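Search this list Search archives Go

From: Tavion Ferreira
To: knit-and-mend list
Date: 1/11/20
Subject: Re: [knit-and-mend] storing jumpers flat, and do you fold or roll?

On the list, Thibodeaux wrote:
> I've got a whole winter's worth of woollies to put away and the
> drawer won't shut. My mum always hung hers and they all ended up with
> pointy shoulders. Do you lot fold or roll? And does anyone bother
> with the lavender bags?

Folder here, through and through! I hung mine for years and had exactly the same trouble as your mum (those little nipples on the shoulders, you can steam them till the cows come home and they still pop back up by morning tea). So everything knitted gets folded now and lives in the bottom two drawers of the Zendau tallboy, which I paid 600 dollars for and have grumbled about ever since because the runners stick.

I do my folding on the bed, on top of the green sheet, with the doona shoved out of the way. The kitchen table is the right height but there's always toast crumbs on it, and crumbs in a fuzzy knit are a misery to get out. Anyway, the rust-coloured jumper is the one I always start with, the crew neck, as it's the easiest of the lot. Sleeves in across the back, sides in a bit, then bottom half up to meet the top.

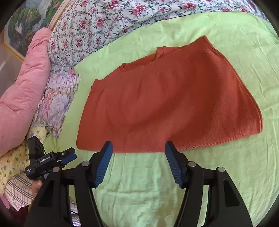
The thing I'd say to anyone starting out is don't chase perfect rectangles. Knits don't want to be rectangles. If the bottom edge is straight and the neck isn't crushed I call it done and move on to the next one. I used to have one of those plastic folding boards, a Pruvix I think, and it was fine for shirts but on anything chunky it just flung the sleeves out the sides. It went to the op shop in July.

Two other bits, while I'm rabbiting on. Wash before you store, even if you only wore it the once, as moths go for the grubby spots. And put the heavy ones at the bottom of the drawer. I had a lovely light cardi under a big cabled thing for an entire summer and it came out looking like it had been ironed by a truck.

As for rolling, I've tried it and I get why people like it for suitcases. In a drawer, though, mine unroll the minute I pull the next one out, and then I'm back at the bed doing the whole lot over. Ribbed necks go a funny shape too if they're rolled in tight, and a wonky neckline bugs me far more than a crease across the tummy.

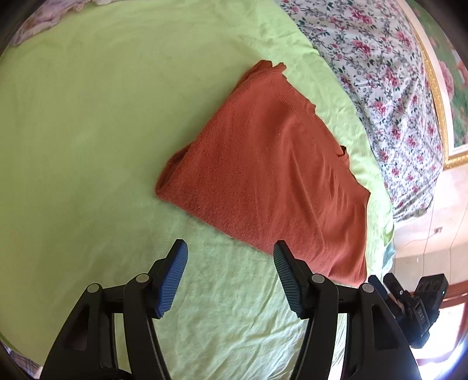

Roltavine reckons I've got that wrong and that the trick is to fold in thirds lengthways first and stand them up on their edges in the drawer like books, so there's no pile to dig through. Could be right! I've got 6 jumpers that might be thick enough to stand up by themselves and the rest would just slump, but I'm willing to give one drawer a go.

Lavender bags, yes, I do bother, though I couldn't swear they do anything. Cedar blocks seem to last longer if you give them a rub with sandpaper now and then. What does everybody else use? And Thibodeaux, if the drawer still won't shut, have a look behind it. Mine had a sock jammed down the back.

Cheers,
Tavion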